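4. Whispering, mumbling and the words people get wrong

By the time I'd finished the listening diaries I had more notes on misheard lyrics than on anything else, which I hadn't planned for at all. The original idea (set out in section 2) was to look at how young listeners talk about sad songs, and whether a very quiet singing voice makes a song feel sadder. But people kept telling me about the words they'd got wrong! So this section is mostly about that, and I'll come back to the sadness further on.

A quick reminder of who did what. There were 13 listeners, all of them aged between seventeen and twenty-two, and each kept a diary through July. I asked them to write down what they were listening to, where they were, and anything they noticed about the voice. I didn't give them a form. My co-author on the earlier study, Lalit Ahuja, thinks I should have done, and he may well be right, because some of the diaries are wonderful and some are a list of song titles with the odd "good" next to them. I've used both kinds, but you'll see the wonderful ones quoted more.

The songs that came up again and again were by Toser, who sings so close to the microphone that you can hear her swallow. Her album Kuswood has almost no drums on it for the first half, and the voice is pushed right to the front, so you'd think the words would be easy to follow. They aren't. She drops the ends of lines, and she lets one word slide into the next until the pair of them sound like a third word altogether. One listener had been singing "leave the landing light" for months before she found out it was "leave me, Lenny, right". She was quite cross about it. "Mine was a better song," she wrote, and underlined it.

I find that remark more interesting the longer I look at it. Older writing on misheard lyrics tends to treat them as slips, something funny to collect, and I've laughed at plenty of them myself. In the diaries, though, the wrong words were often the ones people had grown attached to. They'd built a small story round them (a house at night, somebody coming home late) and the real words took that story away. Two listeners said they'd read the proper lyrics once and then gone straight back to their own version. A third said she could hear both at the same time, and picked whichever suited her mood on the bus.

Then there's Pulden, who is a different case. He doesn't whisper, he mumbles, and he's loud about it. The backing is thick with organ and what sounds like several layers of his own humming, and half the time the voice is just another layer. Listeners didn't invent words for Pulden in the same way. They left gaps. One diary has a whole verse written out as "something something my brother's coat, something, the sea", and the writer adds that this is her favourite verse on the record. I asked her later if she'd ever looked up the rest and she hadn't, and didn't seem to feel she was missing anything.

So we have two kinds of not hearing properly. With Toser the sound is bare and the listener fills in a word that nearly fits. With Pulden the sound is crowded and the listener lets the words go, keeping a few bright scraps. I'd like to claim this as a rule but I can't, with so few people and really only a pair of singers to go on. I do think it's worth someone testing with a bigger group and a wider shelf of records.

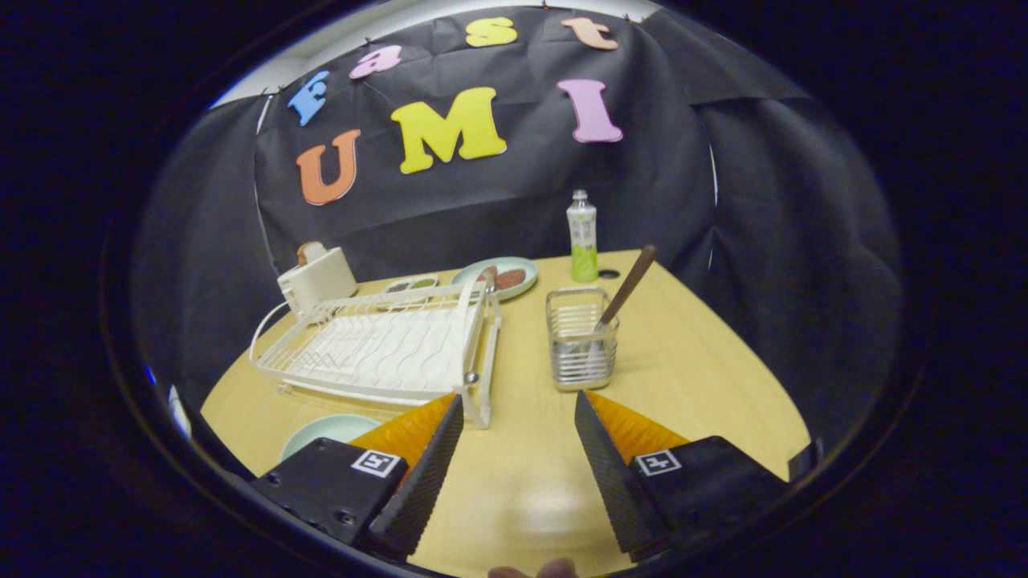
Figure 1. Foam lettering on a black cloth, with a table and toaster in front.

Does knowing the right words make a song feel less sad?

For most of the listeners it made very little difference, and where it did, the song usually became sadder once they knew the words.

I was surprised by how early in a song people decided that it was sad. Several diary entries say so before the singing has even begun, going by a slow piano or a bit of tape hiss. The words then get bent to match. If you've already settled on heartbreak, an unclear line will turn into a heartbroken one, and you won't notice yourself doing the bending. There's a lovely entry where a listener hears a Toser song as being about a funeral, right up to the last chorus, when the word "wedding" comes through perfectly clearly. He decides it must be a sad wedding and carries on.

The questions in these songs matter too. Toser asks a lot of them, and she hardly ever answers. In the diaries people answered for her, sometimes out loud. "No, you shouldn't ring him," says one entry, with the time (very late) written beside it. I don't want to lean too heavily on a line scribbled at that hour, but it does suggest that an unanswered question pulls a listener in more than a plain statement would, particularly when the voice is so quiet that it seems to be meant for one person.

I should say something about Benedetti, the duo, because they spoil the pattern nicely. Every word is crisp. Both singers sound as if they're reading to a classroom, and the lyrics are as bleak as anything on Kuswood. Hardly anyone called them sad. The words people used were "clever", "cold" and, from one very loyal fan, "bracing". She knew every line by heart and quoted them accurately, which almost no one managed with the other artists, but she never put herself into the songs. There were no stories about landings or late buses. I'd expected clear words to draw people closer, and in her diary at least they seem to have kept her at arm's length, quite happily.

One caution before I move on to the live recordings. Most of the listeners used headphones, and cheap ones at that, often with traffic or family going on in the background. Some of the mishearings may belong to the bus and have nothing to do with the singer. I did ask people to note where they were, and I've marked the entries where they did, but plenty forgot. The live recordings in section 5 were all played in the same room through the same speakers, so they should help with this a bit.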